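Handout 4: Care of the two-arm bench cell
Course: Cell Maintenance, Grunberg workshop
Instructor: Ingeborg Egger

Scope. These notes cover the weekly check of the Gilach bench cell: mounting plates, cables, table covering, grippers. Controller faults are in Handout 5. Read the lockout sheet before the lab hour.

1. Mounting plates
Stop the arms and lock out power before reaching over the table. Check each plate bolt with the torque wrench against the value on the cell card. Draw a paint line across every bolt head after tightening. A broken line at the next check means the bolt has turned; write it in the log and retighten. Do not swap plates between the two arms. The calibration files are stored per plate.

2. Cables
Follow each cable by hand from the gripper back to the base, then from the base to the cabinet. Feel for flat spots and hard bends. The loop at the wrist must leave enough slack for a full turn of the last joint. Floor cables are checked last, plug by plug. The log for May shows 2 stoppages, both traced to a connector under the table that was seated but not latched.
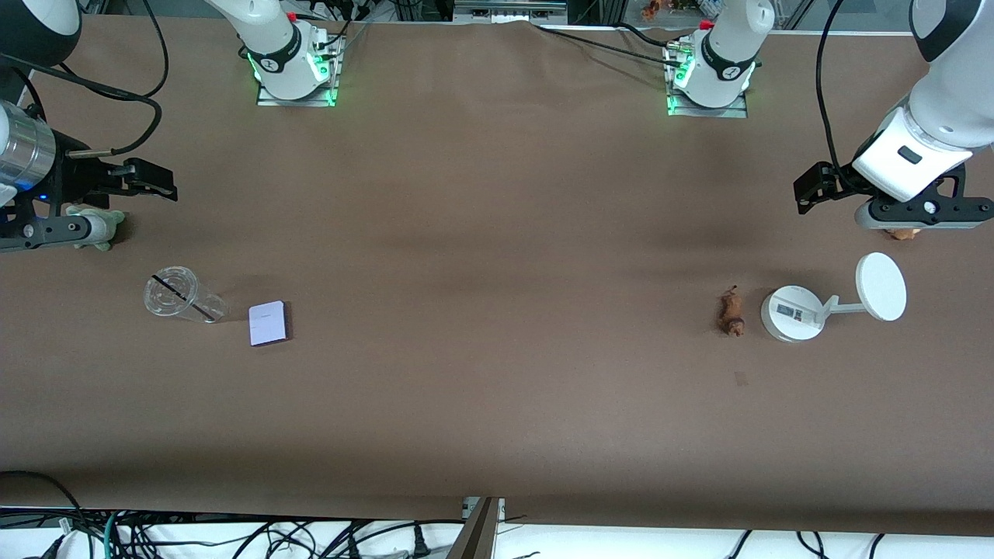
How often should the paper on the table be replaced?
Replace it when it tears, lifts under a gripper, or no longer lies flat in the work area. After replacement, run the table height check before any pick program.

3. Grippers
Clean the finger pads with a dry cloth. Close the fingers on the gauge block and read the gap from the Prorneo panel. If the reading has moved since the last entry, repeat the check before changing the offset. Pads are changed in pairs. The left set was last changed at 3,651 cycles, well short of its rated life, after a pad edge split.

4. Return to service
Clear tools from the table. Restore power, home one arm at a time, and run program 169 at low speed with a hand on the stop button. Sign the log with the time of day.

Reading: Tangen manual, sections on joint brakes and cable routing.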